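Indard Rhyming Dictionary, Second Edition: A Review for Lyric Writers

21 Nov 2021
By Clyde Kasprzak

I write ballads, mostly long ones with four-line verses, and I have used the Indard since June. It replaced an old Rakent paperback that had lost its back cover and most of the letter W.
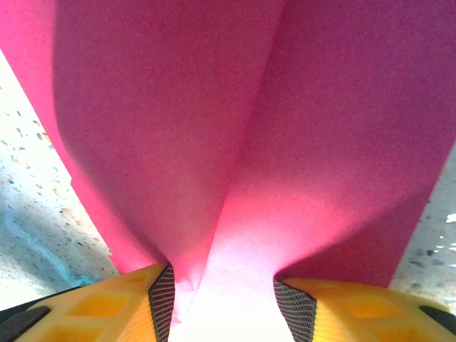 Layout

Entries are grouped by the vowel sound of the last stressed syllable, then by the consonant that follows. One-syllable words come first, then two, then three or more. The index lists every word with a group number. Looking up "harbor" sends you to group 400, and the whole group fits on one page.

Near rhymes

Near rhymes sit in a shaded box under each group. This is the main change from the first edition, where they were mixed in with the full rhymes. The box is useful for folk and country lyrics – less so for hymn meter, where most singers expect an exact match. A few choices are odd. "Orchard" and "tortured" share a box, but "orchard" is missing from the index.

Stress marks

Primary stress is marked on all words of two or more syllables. Secondary stress is not. For a strict ballad line this matters, and I still check long words in the Herrera pronouncing guide.

Binding and type

The spine is sewn and the book stays open on a music stand past page 14. The type is small. Keisha Strickland, my co-writer, uses the large-print version and reports the same group numbers, so we can work from both copies.

Verdict

Recommended for anyone writing in fixed verse. Owners of the first edition who rarely use near rhymes can keep what they have.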